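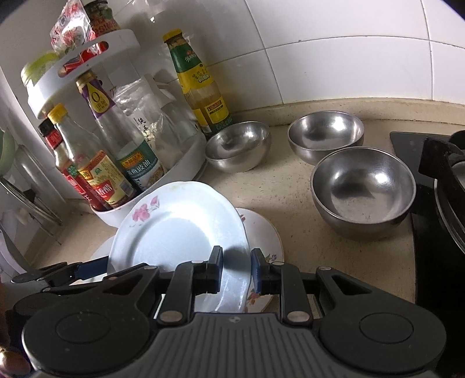

Bisemano: o par de garras que quer aprender a arrumar a louça com você

Publicado em 13 de novembro, na seção Bancada

Paguei 3657 reais por duas mãos piores que as minhas. É o resumo mais justo que consigo fazer do Bisemano, kit de garras portáteis para ensinar tarefas a um robô, e digo isso com certo carinho. A ideia é conhecida de quem mexe com aprendizado por demonstração: você segura uma garra em cada mão, faz o serviço na sua própria cozinha e o movimento gravado vira material de treino. O braço robótico pode ficar em outro bairro, desligado, sem opinar.

Comprei na Cantero, que entregou no prazo e esqueceu os carregadores. Vieram depois, num envelope maior que a caixa original.

Montagem

O manual promete 20 minutos. Levei uma tarde, boa parte dela procurando a página em português, que existe e foi traduzida por alguém muito corajoso ("aperte o dedo até a felicidade"). Os pinos das articulações chegaram bem ajustados e não precisei mexer neles. As almofadas azuis dos dedos encaixam por pressão. A da direita pede mais força do que parece prudente aplicar numa peça nova.

Pegada

O corpo estriado é largo. Depois de uma sessão comprida, o polegar começa a negociar. O gatilho tem curso longo e mola honesta, com uma pequena folga no começo que incomoda quando se quer fechar devagar. Para quem vem do Cluder 2, que usei até abril, a diferença é grande: aquele fechava como porta de ônibus e me custou uma xícara de estimação.

A borracha das almofadas é o melhor do conjunto. Um prato de louça segurado pela borda fica onde você mandou, desde que a garra tenha chegado reta. Se chegou torta, o prato gira um pouco e você aprende algo sobre física e sobre si mesmo. Tigela de inox é outra conversa. A borda é fina, o metal brilha, e o rastreamento da Univo (o programa que acompanha o kit) fica indeciso quando há reflexo demais por perto. Duas vezes ele decidiu que minha mão esquerda estava dentro da parede. Passei a apagar a luz de cima e melhorou bastante.

Duas mãos

O nome do produto sugere que trabalhar com as duas garras é o ponto alto. É o ponto alto e também onde se perde a paciência. Passar um prato de uma garra para a outra exige uma calma que eu não tinha desde a adolescência. O segredo, se é que merece o nome, é decidir antes qual das mãos manda e deixar a outra quase parada. Quando as duas se mexem ao mesmo tempo, a gravação sai bonita e o robô reproduz uma coreografia que não serve para nada.

Outra coisa que o folheto não comenta: as garras ocupam espaço. Bancada de cozinha normal tem fogão, temperos, garrafas, a vida. Esbarrei no porta-condimentos tantas vezes que pensei em incluir o esbarrão como tarefa oficial. Minha recomendação é não limpar tudo antes de gravar. Treinei primeiro com a bancada pelada e o modelo ficou perdido assim que encontrou um vidro de tempero no caminho.

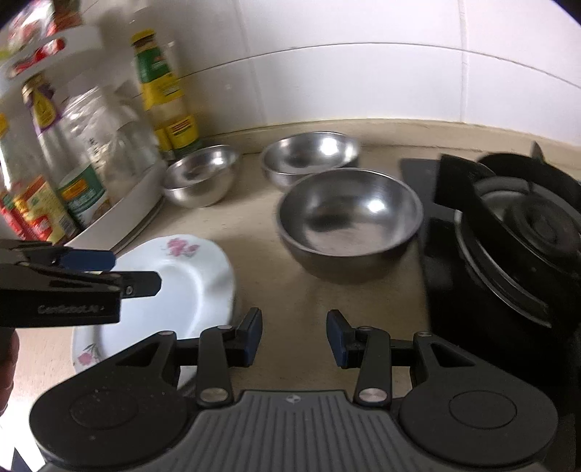 Um leitor que assina só como Bancário escreveu para discordar desse ponto: segundo ele, começar na bagunça é receita para jogar metade das gravações fora, e o certo seria fazer o lote inicial com a bancada livre e ir devolvendo os objetos aos poucos. Tem seu mérito. Eu respondi que minha bancada só conhece um estado, e ele, com elegância, não insistiu.

Programa

A Univo grava, corta e exporta sem drama. O corte automático do início e do fim funciona bem, tirando o hábito de considerar a coçada no nariz parte da demonstração. Fiz 50 demonstrações de pôr um prato em pé e aproveitei a maioria. As que descartei foram culpa minha: pressa, cotovelo, uma chamada de telefone atendida com a garra na mão.

Falta um aviso sonoro quando o rastreamento se perde. Hoje aparece uma bolinha vermelha no canto da tela, que você só vê se não estiver olhando para o prato. Falta também exportar cada mão separadamente, coisa que o Cluder fazia até na versão mais pobre.

Vale?

Para quem já tem o braço e quer dados de cozinha de verdade, vale, com a ressalva do polegar. Para quem está só curioso, é um jeito caro de demorar mais com a louça. Devolver o meu não está nos planos, embora a Cantero aceite troca em caixa original, e a minha já foi para a reciclagem com o envelope dentro.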